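5.2 Failure cases: loss of the handle after contact

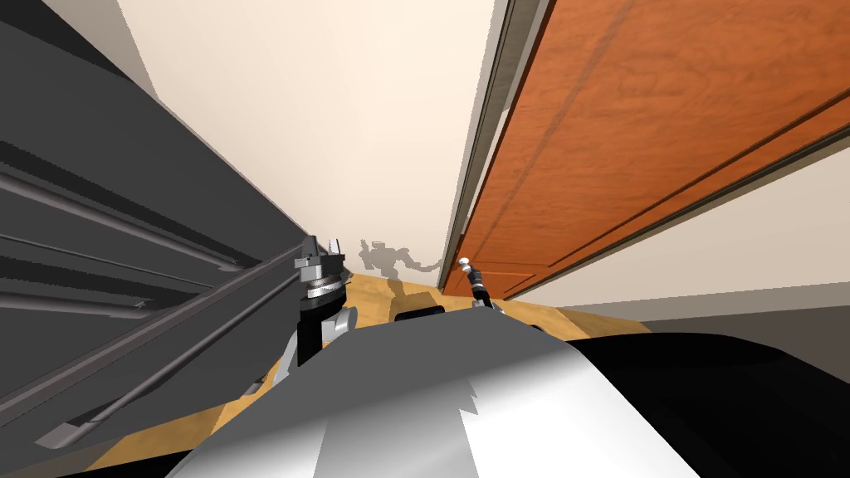
Posted 21 December 2022 by the Virkov project group, Sononport

Of the 800 simulated episodes we ran in the Biris kitchen, 385 ended in failure. The largest group shares one fault. The policy brings a gripper close to the appliance handle, makes contact, and then keeps driving the base forward as if the grasp had closed. Figure 2 shows the robot's own view with the left gripper near the end of the lower rail and the right gripper out toward the door.

We traced the fault to the grasp check. It reads finger effort only, and a finger pressed against the side of a rail gives nearly the same value as a closed grasp. The controller then starts the pull phase with nothing held. In two episodes the arm reached its joint limit before the safety stop was sent - a delay we would not accept on hardware.

Adding a finger width test to the check removed most of these cases. It did not help when the head was tilted far to one side, and we have no fix for that yet.

Figure 2. Robot's view between the appliance and the door, simulated.

Related items
Ekanayake controller: release notes
Biris kitchen: scene files and known issues
Stop delays in simulated mobile arms

Contact the Virkov project | Copyright 2022 | Back to top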